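Packing Week at the Holloway House

Hi and welcome back! I'm off to see my friend Conceição Figueiredo for most of May, and since so many of you liked the closet gallery, I figured I'd share the packing too (all of it, even the messy bits). Everything gets laid out on the bed first, then it goes in the bag. Click through, leave a comment, tell me what I forgot!
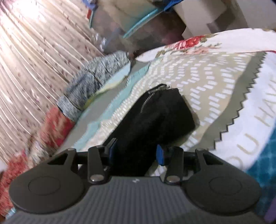 Small pouches are how I survive a long trip. Chargers in one, medicine in another, and my pens and stamps in a third so I can mail postcards the minute I land. I like soft ones best because they squash into the corners of a suitcase, and the black one with the zipper along its edge is my go-to shape. Plus it's so easy to spot against the beige-grey part of the bedspread!

My big suitcase is an old Jimdale, bought secondhand for $53, and it still rolls like a dream. Shoes go in next, then sweaters, and I'm still going back and forth on the raincoat.

Gallery updated 28 May 2024

Comments (2)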